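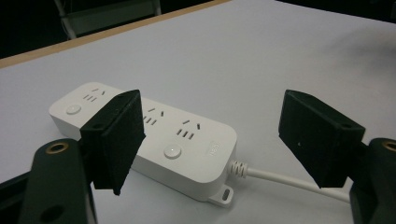
Weiße Steckdosenleiste mit zwei runden Tastern, Tischplatte hellgrau

Montag, Oktober
Werkbuch Kreditrechner, Daltier-Bestand

Stand vom letzten Mal: Der Import aus Istitow läuft durch, die Tilgungspläne werden erzeugt, aber die Restschulden passen nicht überall zum Altsystem. Heute nur Abgleich, keine neuen Funktionen.

9:20 Uhr. Testbestand frisch gezogen. 2.192 Ratenkredite, alle mit festem Sollzins, keine Rahmenkredite, nichts Gekündigtes. Vergleich Altsystem gegen Skunska auf Ebene der einzelnen Rate, Toleranz ein Cent. Ergebnis: 191 Verträge mit mindestens einer Abweichung. Größte Einzelabweichung 37 Cent, immer in der Schlussrate. Das sieht nach Rundung aus, aber 37 Cent sind für reine Rundung bei kurzen Laufzeiten zu viel.

Erster Verdacht war die Zinstagezählung. Altsystem rechnet 30/360, Skunska ist ebenfalls so eingestellt. Den 31. behandeln beide gleich, das habe ich an drei Verträgen von Hand nachgerechnet. Ende Februar dagegen nicht: Altsystem zählt bei Auszahlung am letzten Februartag den Monat als voll, Skunska nimmt den tatsächlichen Kalendertag. Bei einer Auszahlung am 28. fehlen damit zwei Zinstage in der ersten Periode. Wirkt sich auf die erste Rate kaum aus, wandert aber durch den ganzen Plan und landet am Schluss in der letzten Rate.

10:45 Uhr. Schalter für Februar-Ultimo gesetzt, neu gerechnet. Ein Teil der Abweichungen ist weg, die meisten sind noch da.

Zweite Ursache: Rundungszeitpunkt. Altsystem rundet den Zinsanteil jeder Rate kaufmännisch auf Cent und bildet daraus den Tilgungsanteil. Skunska führt die Restschuld intern mit sechs Nachkommastellen weiter und rundet erst bei der Ausgabe. Beides kann man vertreten, der Kunde hat aber den alten Plan in der Hand, also gilt der alte Plan. Rundung auf Periodenebene umgestellt. Achtung, der Parameter steht zweimal in der Konfiguration, einmal im Produkt und einmal im Mandanten, und der Mandant gewinnt. Hat mich eine halbe Stunde gekostet.

11:50 Uhr. Dritter Lauf: 16 Verträge bleiben übrig.

Nachmittag, die 16 einzeln angesehen. Alle haben eine Sondertilgung im ersten Jahr. Bei diesen Verträgen wurde nach der Sondertilgung die Rate beibehalten und die Laufzeit verkürzt. Skunska hat die Laufzeit gelassen und die Rate gesenkt. Im Import gibt es dafür ein Kennzeichen, Spalte "SOTI_ART", Werte L und R. Bei den 16 ist das Feld leer. Im Altsystem bedeutet leer offenbar L, bei uns fällt leer auf R zurück. Noch nicht geändert, das muss die Fachseite bestätigen. Bitte niemand den Vorgabewert auf Verdacht umdrehen, sonst stimmen die Neuverträge nicht mehr.

Nebenbei aufgefallen: Die Restschuldversicherung wird bei älteren Verträgen in den Nettokredit eingerechnet und mitverzinst, bei neueren steht sie als eigener Posten daneben. Im Export sieht beides gleich aus. Für den Tilgungsplan ist das egal, der Betrag kommt fertig an. Für den Effektivzins ist es das nicht. Ist der Abschluss der Versicherung Voraussetzung für den Kredit, gehört der Beitrag in die Gesamtkosten, sonst nicht. Wir brauchen also ein Feld, das uns diese Unterscheidung liefert. Anfrage an Uddin ist raus, dort liegt die Beschreibung der alten Schnittstelle.

Effektivzins selbst heute nur stichprobenweise geprüft. Fünf Verträge ohne Versicherung, ohne Gebühren, Ergebnis auf zwei Nachkommastellen gleich. Das Iterationsverfahren läuft stabil, auch bei der kürzesten Laufzeit im Bestand. Verträge mit unregelmäßiger erster Periode fehlen noch in der Stichprobe.

Mahnfälle habe ich aus dem Vergleich herausgenommen. Verzugszinsen bucht das Altsystem auf ein getrenntes Konto, Skunska hängt sie bisher an die nächste Rate. So kann das nicht bleiben, eigenes Thema.

Offen:
- Rückmeldung Fachseite zu leerem SOTI_ART
- Antwort Uddin zum Versicherungsfeld
- Doppelten Rundungsparameter im Produkt entfernen, Mandant reicht
- Testfälle mit Auszahlung am 28. und 29. Februar fest in die Nachtläufe
- Verzugszinsen getrennt führen, Aufwand schätzen

Die Auswertungen der drei Läufe liegen im Projektordner unter Abgleich, Dateiname mit Uhrzeit. Der erste Lauf ist mit der alten Konfiguration gerechnet und nur zum Vergleich aufgehoben. 16:40 Uhr, Umgebung gesperrt, Nachtlauf ist eingeplant.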